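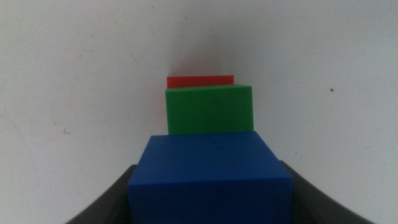 Robots came to our sorting room and now my job is different. How do I talk with my manager about it?

Posted by Sawsan Matar, June 29, 2018

Hello everybody. English is my third language, so please excuse my mistakes.

I work at Stitora, in the sorting room. We prepare boxes with learning materials for schools: cubes, rods, counting pieces, all in colors. Before, six of us did this by hand at two long tables. In the spring the company bought robot arms from Moner, and now the arms take the pieces and we look after the arms. I am one of two people who stayed in the room. The others went to packing or to the warehouse.

My problem is this. Before, I had a target of 900 pieces in a shift and I knew very well how I stood. Now the target belongs to the machine, but when the machine stops, it is written next to my name. Last week an arm stopped again and again in one shift and I was asked why my line was slow. I never had a real training, only one morning with a man from Moner who spoke very fast. Also I miss the talking at the table. With the arms you stand alone and you watch.

I am not against the robots. My shoulder is much better than one year ago. But I want to ask for three things: proper training, a fair way to write down the stops, and maybe more pay, because I now do something more technical. Is it wise to ask for all of this together? My manager is not a bad person, but she is always in a hurry.

Arsen Chornovol

I was in the same situation at Buston, where we pack small parts for furniture. My advice is to begin with the stops, before the training and before the money.

Take a simple notebook. Each time the arm stops, write the hour, what it was holding, and what you did to start it again. Do this for two weeks. In my case I had 85 stops on the paper and most of them came from one thing: the pieces arrived too close together on the surface, one touching another, and the fingers had no space to go down. This was not the fault of the operator. It was decided by the person who set the feeder. When my manager saw the list, she changed the feeder and she also stopped writing my name beside the stops.

After this it was easy to ask for training, for I could show exactly which messages on the screen I did not understand. I received 40 hours, spread over the autumn, finished in November. The money came later and it was less than I wanted, but it came with a new job title, and the title helps if you look for another place one day.

About being alone: ask if you can change places with a colleague from packing one or two days in the week. We did it and it was good for both sides. The people in packing stopped thinking that we only stand and drink coffee.

Loredana Sorrentino

just ask for the money first, they saved plenty on the other four people. If they say no then you know what they think of you

Yuxi Fu

I do not agree fully with Loredana, but she is right that you should not be shy. I am a team leader at Meesuk, so I sit on the other side of this conversation.

A leader in a hurry will answer a short written request better than a long talk in the corridor. Write half a page. Say what your work was before, what it is now, and what you need. Please put in it the things that only you can see. An operator who stands near the arm all day notices when the fingers begin to hold a piece a little crooked, long before the report shows something. My best operator hears it from the sound. I did not know this was possible until she told me, and after that I asked for a higher grade for her.

One more point. Check if your contract still says "manual sorter". If yes, ask to correct it in the same letter. In our company the pay grade follows the description in the contract, and two of my people waited a long time for nothing until we noticed that theirs had never been changed.

Sawsan Matar

Thank you Arsen and Yuxi. I looked at my contract and it does say manual sorter. I bought a notebook today and I will write the letter when I have the two weeks of stops.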